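Minutes: cloth handling software, March progress meeting
Stamitz group, Bavthorpe, small meeting room, 2 pm
Present: control, perception, planning and tooling, one from Seidel by phone
Apologies: Rultport
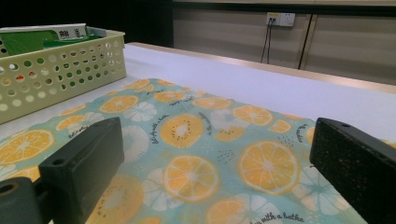 1. Minutes of the last meeting
Agreed with one change. Under item 4, "grip force" should read "grip width".

2. Recordings
3,569 recordings are now on the server. After the checking script was run, 2,856 were passed for training. Most of the rejects had gaps in the pose track. Perception asked that rejects be kept until the tracker has been updated and the script run again. Agreed.

The folder names still do not match the task list. Tooling will rename them and send round the new list before anyone starts another training run.

3. Perception
Edge finding on plain cloth is good enough for now. On printed cloth the model still takes strong lines in the pattern for folds, and round motifs near a hem are the worst case. Two fixes were discussed: more printed cloths in the training set, or a separate fold label. Planning preferred the label. Control was worried about the time it would take to mark up. Perception will label 600 frames by hand and report back on whether it helps.

Seidel asked if depth would solve this. Perception said a single layer lying flat on a table gives very little depth to work with.

4. Planning
The planner now picks a corner first and falls back to an edge if the corner score is low. It sometimes swaps between two corners while the arm is moving. A short hold on the chosen corner has been added in the test branch. To be merged once the logs have been read.

5. Control
Delay between camera and command was up to 7 frames on the old build. The new build drops stale frames instead of queuing them. Finger width is now logged with the same clock as the pose. Old logs will not be converted.

There was some discussion of closing speed. Left as it is.

6. Tooling
The replay viewer crashes on long files. Cause known, fix under way. Request from planning for a key to step back one frame: accepted. Request for a dark theme: not now.

7. Any other business
Rultport's written question on file formats was read out. Stamitz will reply that the format stays the same until summer.

Actions
Perception: label frames, report at next meeting
Planning: read logs, merge corner hold
Tooling: rename folders, fix viewer
Control: write up the clock change

Meeting closed 3.20 pm.

0 comments | 2 shares

Recent items
Minutes: February progress meeting
Replay viewer: known faults
How to name a recording
Notes from the Seidel call

This site uses cookies to keep you signed in. Accept | Settings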